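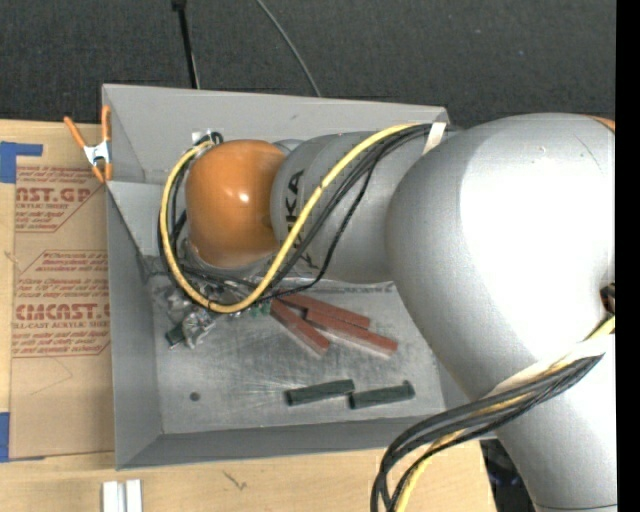 How to check the cables on a bin-picking arm before a run

Warau lab notes, updated October 2023

Most stops in our picking cell come from cables, so we wrote down the check that every operator does before the arm moves. It takes little time if you always follow the same order.

1. Put the arm in manual mode and keep the speed at 9 percent or lower. Only one person holds the pendant.

2. Begin at the wrist. Follow each cable with your eyes from the tool back to the base. A bend below the wrist is allowed, but it must not be the lowest point of the arm when the tool goes down into the bin.

3. Look at the straps. A strap should hold the cable firmly and still let it slide a little when you pull by hand. If the jacket is pressed flat — open the strap and start again.

4. Turn the last joint slowly to both ends of its range. Watch any thin cable that hangs apart from the others. Tie it to the bundle if it can reach the rim of the bin.

5. Check that the bin is clamped to the table. The handles of the clamp must stay outside the path of the arm. In the Drisuta program, the safe height above the rim is set to 300 mm for moves between picks. Do not lower it to save time.

6. Run 2 empty cycles with no pick, then write the result in the log.

Replace the straps after 800 hours, even when they look good.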